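About Us

Triltex began in a rented room in Droltbridge, with one arm, two desks and a question that Nélida Acuña kept asking anyone who would listen: why should a robot have to be programmed by people who have never tidied a bathroom? We have grown a little since then, and we still like that question very much.

What we do is teach by showing. One of our teachers takes the remote control and guides a simulated arm through an everyday job, slowly and patiently, the way you would show a nephew how to put things away.
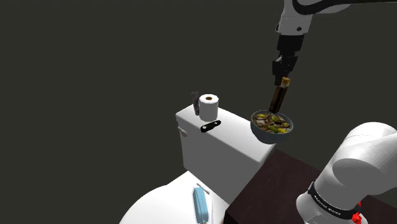
Every job is shown 70 times, by different hands, so the robot learns that there is more than one good way to go about it. Our library now holds 518 household jobs – and Fatima Coetzee, who leads the teaching team, has a long list of others she would like to try.

You don't need an engineering degree to teach with us. Bautista Espinoza came to us from a bakery, and he now trains our new starters. If you'd like to have a go yourself, we open our doors every Saturday morning, and the coffee is on us.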